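Section 6. Recording Demonstrations with Two Arms

6.1 Scope

Procedures in this section apply to stations on which both arms are guided by one operator and every motion is stored as a training example. They assume that the station has been set up and calibrated according to Section 4. Operators who have not completed the Trarnden induction may observe but may not record.

6.2 Before the First Episode

1. Log in to the Onau recorder and select the task sheet for the shift.
2. Confirm that the fixed camera shows both grippers when the arms are at their start positions.
3. Clear the tabletop of everything that the task sheet does not list.
4. Check that the arm cables hang with enough slack for the full reach of the task. A cable that pulls tight during a motion will alter the recorded path.
5. Place the objects. Change their positions between episodes within the limits given on the sheet.

CAUTION: Keep both hands outside the work area while the arms are enabled. Use the stop button before reaching in to move an object.

6.3 Recording an Episode

1. Press Record and wait for the tone.
2. Bring the gripper to the cup slowly and close it only as far as needed to hold. Paper cups lose their shape under excess force.
3. Lift the cup clear of the table and keep it upright. Hold it for a moment before starting the next motion.
4. Keep the other gripper away from the cup unless the task sheet calls for both.
5. Complete the task, return both arms to their start positions, and press Stop.

With a filled cup, tilt is the most frequent cause of rejection. The wrist should stay level throughout the lift, even where this makes the episode longer. 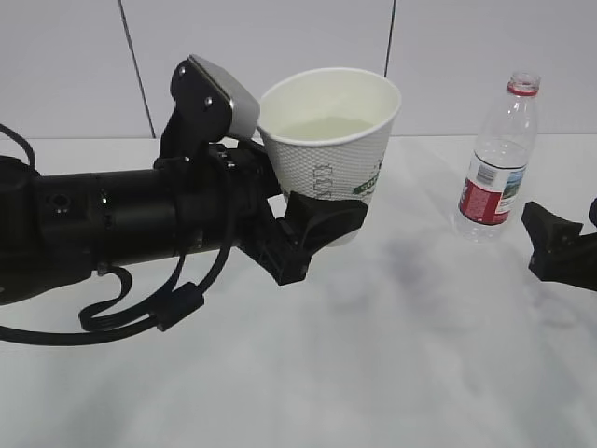
Should an episode be deleted if the operator makes a mistake and then corrects it?

Keep the episode and mark it "Recovered." Corrected mistakes are useful to the learning system, provided that the task is completed and no object leaves the table. Episodes that end in a spill or a drop are marked "Failed" and are also kept, but they are stored apart from the main set.

6.4 Labels and Batch Size

Each episode must carry one result label and the operator's initials. Labels may be changed until the batch is closed. A standard batch contains 80 episodes; a batch that includes liquids contains 100. Do not close a short batch without approval from the shift lead.

NOTE: The Prondine reference set was revised on 12th September and now holds 1,471 episodes, of which 1,211 were carried over from the July release. Stations still using the July task sheets must update before recording.

6.5 Contacts

Questions on labeling: Sanaa Fawzy, Abou Zeid site.
Station faults and recalibration: Mostafa El Fassi.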